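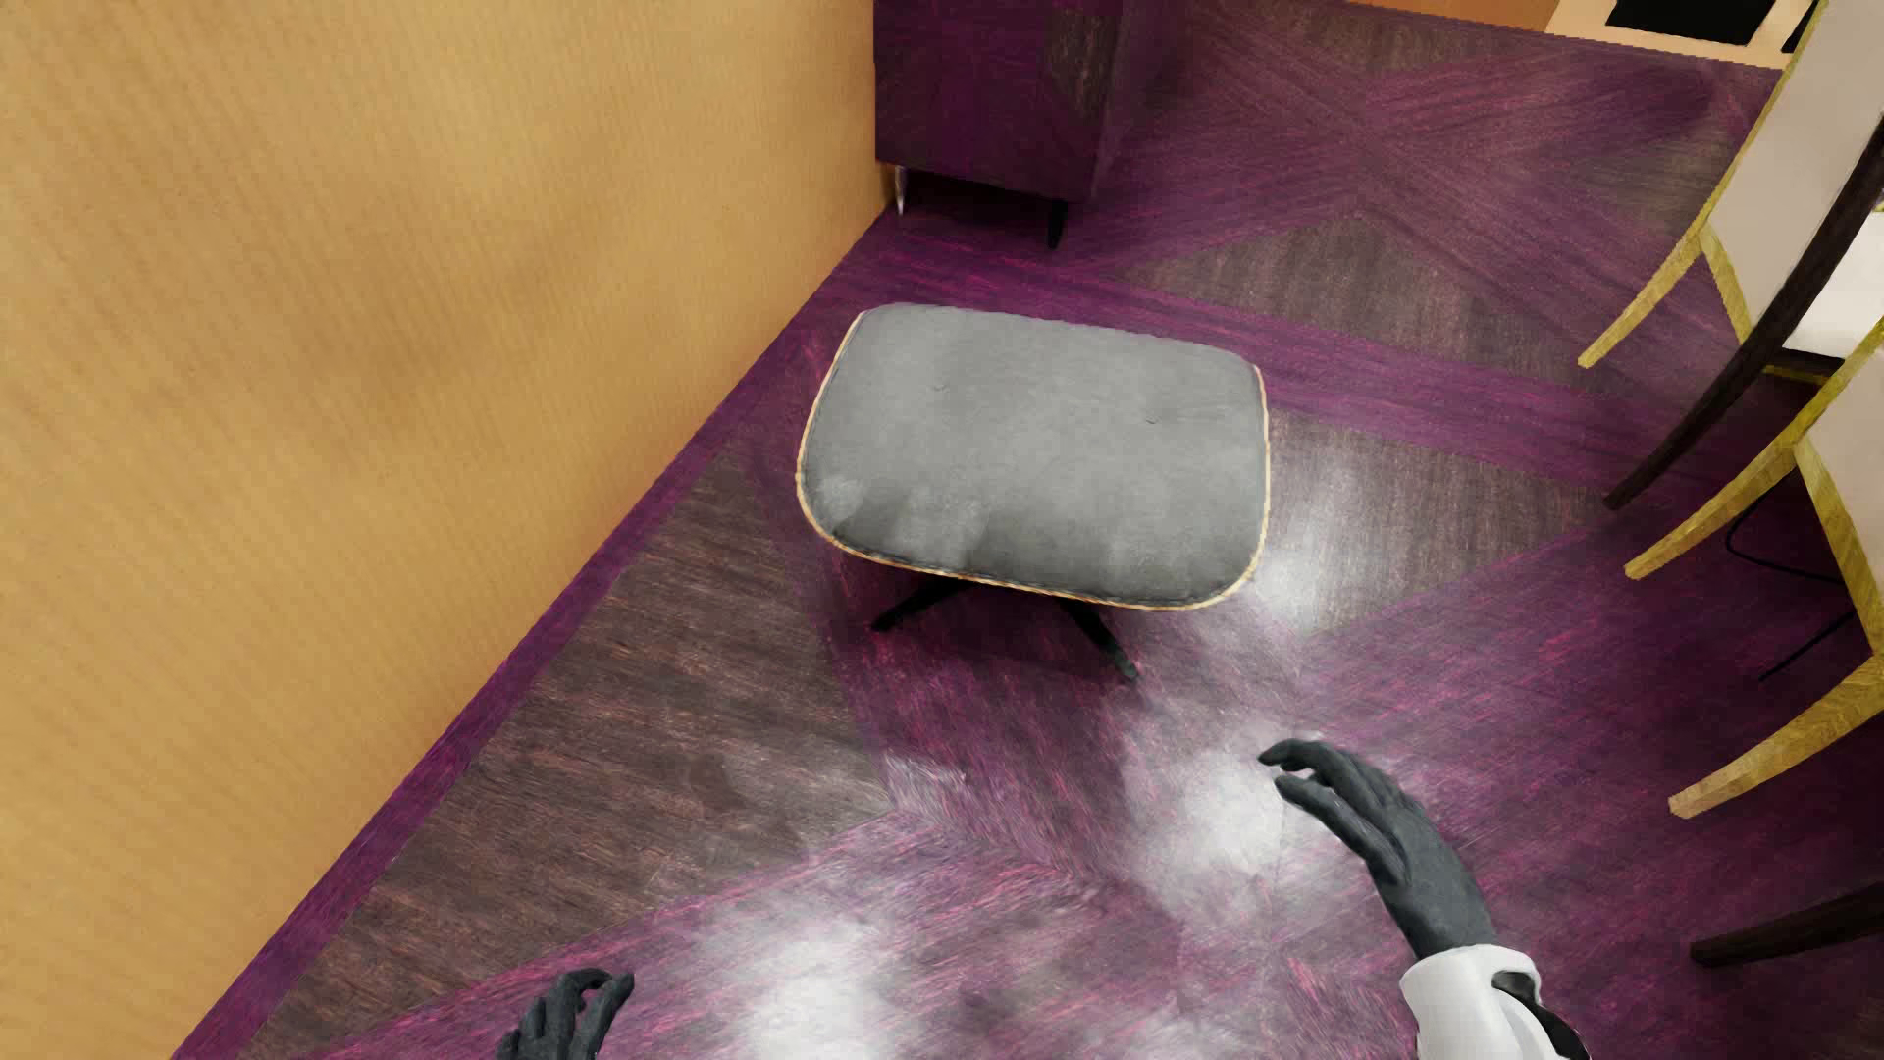 Yaroslav Hrytsenko would like it known that he did not go into law to read loan agreements. He wanted to do shipwrecks. "There was one shipwreck," he says, "and a partner had already bagged it." He was given a box of overdraft facilities instead, and has been advising small lenders for 17 years.

Most of his week goes on what the trade calls workouts: a borrower can't pay, the lender would prefer not to own a bakery, and everyone has to be got into the same room. At Keltora, the firm where he runs the lending desk, that room has a broken blind and very good biscuits. Hrytsenko buys the biscuits himself.

"People arrive expecting a fight," he says. "They've rehearsed it in the car. Then they have to ask someone to pass the shortbread."

His longest file concerned Besaner, a joinery business that had borrowed from 2 credit unions and pledged the same stock of oak to both. Neither had checked the register. The paperwork ran to 1,000 pages, and Hrytsenko says he can still recite parts of the schedule, though he is rarely asked to.

"Both of them rang me on the same morning to say they were first in the queue. One of them was right, and I had the other one as a client."

It was settled in April. The oak was sold, the second lender took 40 per cent of what it was owed, and Besaner is still making staircases.

What would he change about the job? He thinks for a while, then says personal guarantees. Directors sign them at the kitchen table without reading past the first page, and their husbands and wives find out later, usually from him. He now insists on a separate meeting with independent advice, and lenders grumble about the cost.

"They grumble a lot less than they do in court," he says, and goes off to find the biscuits.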